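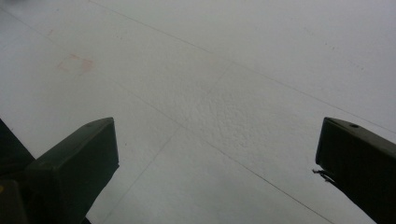 Dark two-finger hand-held gripper, open over a tiled floor.

The Tarnalow gripper trials are a series of side-by-side tests of hand-held two-finger grippers, run at the Plevetard workshop in Hollenstein. They were started in August by Ottilie Kälin and Imre Vida, who wanted to know how much the shape of a fingertip matters when the same person does the same job with each tool. The answer was a great deal, and the trials have become a favourite reference among small labs choosing their first gripper.

Format

Each gripper is carried by hand, with a camera fixed to it that looks out past the fingers. The operator works through 51 pick-ups at floor level, from coins and bottle caps to folded cloth, and then does the whole set again with a second pair of tips. A full round comes to 300 grasps once the repeats are added. Valentin Hämmerli wrote the scoring sheet, which marks a grasp as clean, shifted or dropped.

Fingertips

Squared tips did wonderfully on boxes and blocks, and held a paperback by its spine without any slip. Thin objects lying flat were much harder -- the Larnix tips, which taper to a narrow lip, picked up 41 of the 54 flat items in the extra round, easily the best result so far. Soft padded tips came second and were the most pleasant to use over a long session.

Camera placement

Kieran Bramwell compared a high mount with a low one. The high mount shows both fingertips and a generous patch of floor, so lining up on a small target is a joy. The low mount gives finer detail at the point of contact but loses sight of one finger on steep approaches.

See also: Parallel-jaw gripper; Wrist camera; Larnix tips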